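Trokville trust weighs up a second pair of arms

Prerkisdale's community kitchen trust will decide in October whether to buy another pair of robot arms for its Trokville site, and the paperwork has already outgrown the machines. The draft equipment plan runs to 11 pages. Breakfast gets two lines.

The plan asks for a deposit of £2475 to hold a place in the supplier Honkanen's order book, plus £235 a month for servicing once the arms are bolted down. A further £2000 is set aside under "table, clamps and sundries", a heading that has drawn more comment than the arms themselves.

Laying out a breakfast place is the job the trust would like done more often. The present pair works over a brown tabletop, with three orange slices on a bamboo board and a yellow plastic knife and fork next to them. The cutlery, at least, has not troubled the budget.

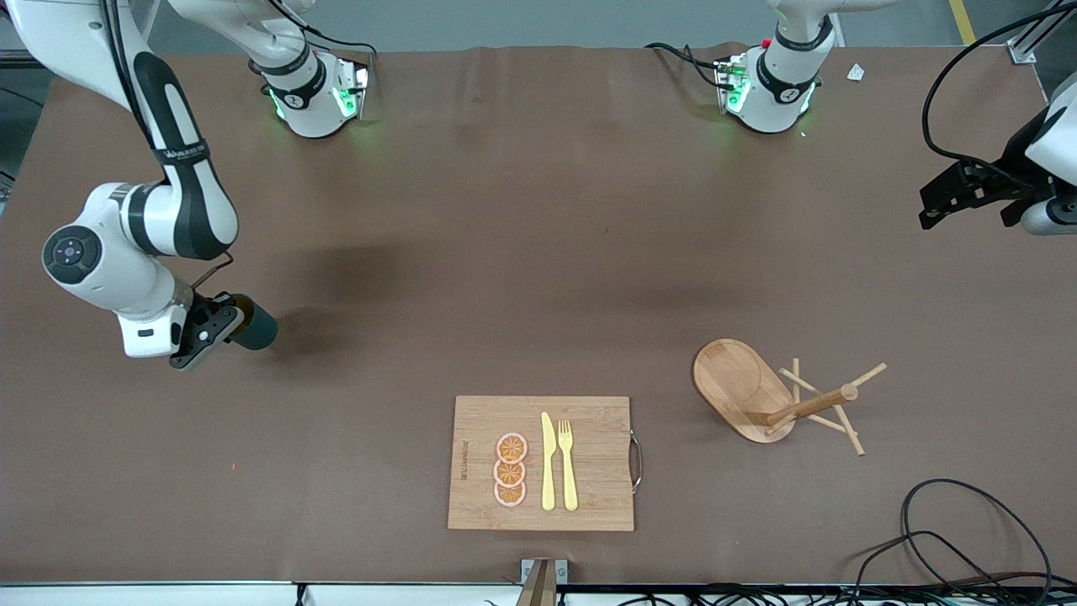
Lutimus, which rents the unit next door and pays into the same electricity bill, wrote in to say that it would like to see the running costs before anyone orders anything, and that a deposit with no refund clause is a present. It also asked whether the arms could be leased for a winter first, and who would be paying for the extra sockets.

The trust's answer is that leasing was looked at and came out dearer over three years. The sockets are on page nine. The refund clause is being discussed with Honkanen, whose first reply was a brochure.

There is also the matter of what the new pair would do all day. The plan lists trays, boards and mugs, in that order, and spends most of a page on mugs – handles, it notes, come in more shapes than the budget has lines. A squared-off handle like the one on the teal mug gets a paragraph to itself, and spare gripper fingers are priced separately.
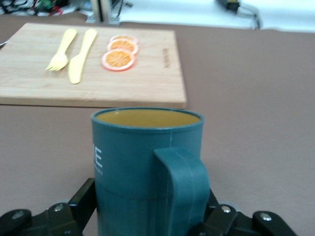

Spares are where the sums get soft. The draft allows for one set of fingers a year, then admits in a footnote that the figure was carried over from an earlier plan for a dishwasher. A corrected version has been promised before the vote.

If the deposit is approved, delivery would follow in spring. Copies of the plan can be read at the Trokville front desk, where the stapler could not get through all of it and a bulldog clip has been bought out of sundries.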